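Humik opens second parts warehouse in Mutdale

Mutdale, Thursday, February 5, 2009. Humik, the mail order supplier of spare pieces for board games and construction toys, has opened a second warehouse in Mutdale. The new building has 200 square meters of storage and gives work to 8 people.

Families, schools and libraries can order single pieces that were lost or broken, so they do not need to buy the complete game again. Until December, all orders were packed in the old shop on the market square, where the space became too small.

"Our customers waited up to 10 days for one small piece, and this was too long," said Kerttu Rissanen, managing director of Humik. "With the new warehouse we want to send every order within two days."
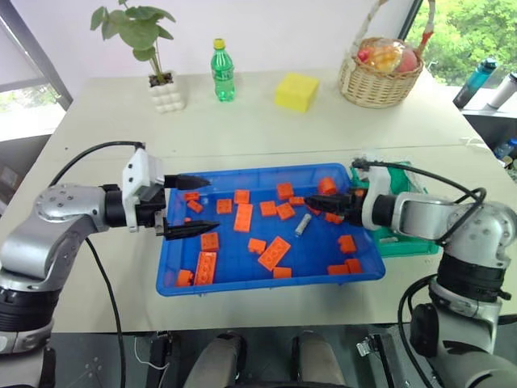
Orange toy bricks in a blue tray.

The warehouse also takes back used toys in good condition. Schools may bring them on weekday mornings. They receive a credit note, which is valid for the whole product list, including the Lemum series of wooden puzzles.

Svenja Heitmann, who was responsible for customer service in the old shop, becomes head of the new location. The market square shop stays open with the same hours as before.

Press contact: Yufang Lu, Humik, Mutdale. Printed product lists are sent free of charge on request.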